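Do tea towels need fabric softener?

I doubt it. The bottle says fluffier, and fluffy is no use to me when I'm drying a wine glass. Softener leaves a coating on cotton and the towel just pushes the water about. I've stopped buying it.

The vinegar trick I'm less sure of. My neighbour Vlasta Vávra swears by a splash in the rinse. I tried it all through August and my towels smelt faintly of chips.

What I do now: half the powder it says on the box, hot wash, no softener, nothing else in the drum. Shake each one hard before it goes on the line. As for ironing, people claim it kills germs. Maybe. I pull mine straight by the corners while they're damp and fold them.

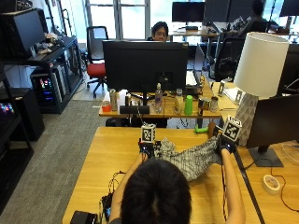
A checked or woven pattern makes it easier to see when the cloth is square.

Spray starch on a tea towel? No idea who that's for.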